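**Gollance build thread, part whatever**

Picking this up where I left off in July, when the arm could wave and I told everyone the hard part was done.

The hard part was not done. Gollance (arm, homemade, bolted to a bench at the Jallden workshop) can go where I tell it. Telling it is miserable. I spent an entire evening typing in joint angles so it could pick up a sponge, and it put the sponge behind itself.

So the new plan is handheld grippers. I carry a pair, I do the chore, the cubes tell the software where my hands were, and the arm copies me later. Benjie Panganiban calls this "puppetry with extra steps." Benjie has a laser cutter that only cuts circles as ovals, so I take it under advisement.

Printing notes for the four people who asked: the shell took 20 hours on the slow printer and then I did it again with the screw holes on the correct side. Supports on the curved part come off with pliers and language.

The marker cubes are worse than they look. Print the patterns on glossy paper and one ceiling light wipes out a whole face. Matte paper, glue stick, press it under a heavy book overnight. Mine went under a tax guide, its first useful year.

Also: every face gets its own pattern. I put the same one on two faces of the first cube and the software concluded that my left hand was pointing through my own chest.

First target is the water corner. Nothing breakable, nothing anyone loves. 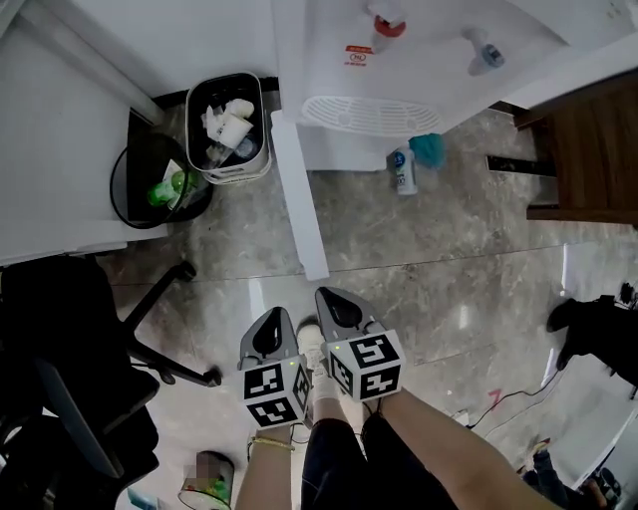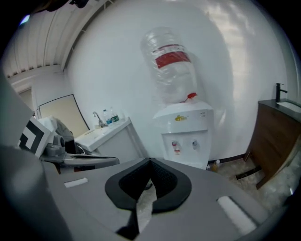
Picking a chore took longer than wiring the trigger. Ans Brouwer wanted coffee, which involves a grinder, a scoop and Ans's opinions. I wanted the bin, until I thought about what an arm with no sense of smell would do with it. We settled on the dispenser. The red-capped tap is off limits to Gollance until further notice, and possibly to me, as I'm the one who wrote the grip force code.

Things I have learned about my own hands: they're never where I think they are. I held both cubes dead level in front of me, very proud, and the log had one of them tipped over like a drunk's hat.

They also get tired. A gripper weighs next to nothing on the kitchen scale and gains a pound every ten minutes after that. I lasted some 40 minutes before my wrists filed a complaint. Next version gets the battery moved back toward the palm.

Foam pads stay, though. I stuck them on as a temporary thing and have now used up all my temporary foam, so they're a feature.

Jaw padding is still an open question. Plain rubber grabs well and won't let go of anything thin. Felt lets go of everything, including the things you're still holding. Ingeborg Fuchs swears by drawer liner. I have ordered drawer liner.

Tracking drops out whenever I turn a cube too far from the camera, so I've started doing chores like a waiter in a play, everything presented to the audience. Ans asked if my back was okay.

Score so far: 8 clean takes, and a folder called "bad" that I'm not opening in company.

Still to do: shorter trigger pull, a strap for the left one, and a way to mark the start of a take that isn't me yelling "go" in a shared room. Reynaldo Lacson was soldering at the time and has asked for a light.

Files go up once I've renamed them. The current one is called grip_final_final_USETHIS, and you should not use it.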